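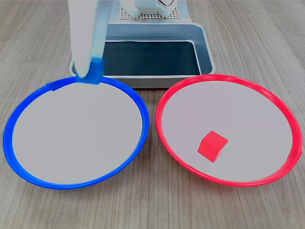

The color sorting station at the Trellelier open day. Photo: Filudia

Public demonstrations of robots are usually judged by the wrong measure. Visitors arrive expecting speed, and hosts are tempted to supply it. The open day held in April at the Trellelier hall took a slower course, and in the view of this association it deserves to be copied by others in the region.

Filudia, which organized the day, recorded 654 visitors between nine in the morning and late afternoon. Many were parents with school-age children. A good number were employees of local packing and assembly firms who had been told that automation was coming to their departments and wished to see what that meant. Both groups were given the same talk, the same handout, and the same access to the tables.

The program listed one task for the main table: cubes are to be placed in the dish of matching color. There was no music and no presenter with a headset. Staff from Clirgate stood beside the table and answered questions for as long as visitors cared to ask them.

Some members have written to us that such a task is too simple to justify a public event. We disagree. A person who has never stood near a robot arm can learn very little from a welding cell behind a screen. The movements are too quick, the parts are unfamiliar, and the purpose has to be taken on trust. A visitor who understands the job completely is in a position to judge how it is done, and to ask what happens when it goes wrong. 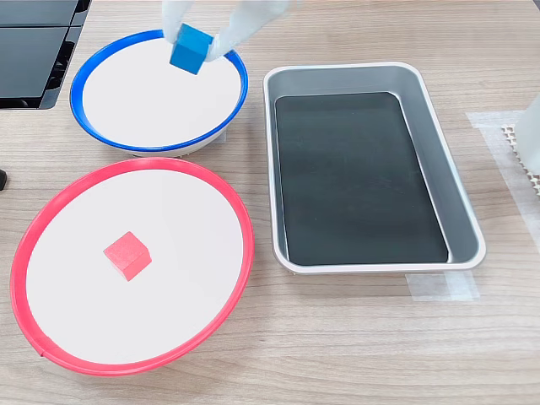
Our concern as an association is with training, and with the money set aside for it. Member firms were offered 132 places on introductory courses last year, while our own survey lists 2,474 employees whose duties are expected to change. Courses of this kind often begin with software menus and safety law, and many participants lose interest before they meet a machine. They would do better to begin with a blue cube held over a blue-rimmed bowl and a red one lying in the bowl with the red rim. Anyone can state the rule from that sight alone. The instructor can then ask how the machine is to be given the same rule, and the menus and the law will have something to attach to.

Þórey Eyvindsson, who led the afternoon discussion, put a related point to the employers present. She asked how many had let their floor staff watch a trial before the purchase order was signed. Few hands went up. Bergmann has since agreed to open its next trial to the whole of its day shift, and we hope other members will do the same.

The association will propose in the coming budget that 100 further course places be funded, on the condition that each course opens with an hour at the table. Comments from member firms should reach the office by noon on Monday.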